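Kilura Community Meals
Progress report to the Brena Fund, second period
Prepared by Ruben Maes, program coordinator

Summary

The shared lunch program ran every Sunday in this period except one, when the hall was closed for work on the roof. We served 700 meals in total. Spending is within the approved budget apart from gas, which is explained further down.

Attendance

Most people who come are over 65 and live within walking distance. We had hoped to see more young families and so far that has not happened. Moving the start time from noon to 11:30 made no difference that we could see. We will try a later sitting in October and report on it next time.

The bus run from the east side of town now has 11 regular passengers. The driver has asked for a second pickup point near the medical centre and we have agreed to this.

Kitchen and serving

The old mixed crockery was the most common complaint in the first period. Part of the equipment line went on replacing it with seconds bought from a local pottery.
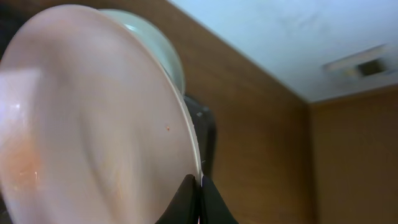
We also paid for two stockpots and a new set of knives. The dishwasher was serviced and passed, but the technician told us the pump will need replacing within a year. A quote is attached to the financial statement. We are not asking the Fund to cover it at this stage.

Produce still comes mainly from El Idrissi, the grocer on the corner, who gives us a discount on anything ordered by Thursday. Prices for onions and tinned tomatoes went up and the menu was changed to suit.

Training

Three people finished their food safety certificates. Another was booked in but the course was cancelled by the provider, and we have asked for a refund.

Inside

Inside is the home delivery side of the program, for people who can't get to the hall. It has 24 names on the list and a short waiting list. The limit is drivers, as the kitchen could handle more. An ad in the library newsletter brought two inquiries and one of those has since started. 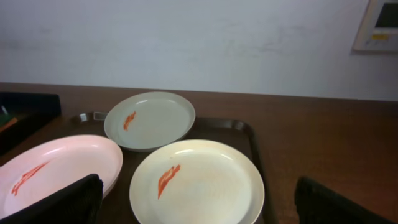 Brown plastic tray on the table by the wall panel.

Budget notes

Gas was over by $240 because the supplier changed the tariff without notice. We have complained and are waiting for an answer. Savings on printing cover most of the difference.

Next period

Run the later sitting for four weeks. Add the second pickup point. Find at least two more drivers for Inside. Get a second quote for the dishwasher pump and send it on with the next statement.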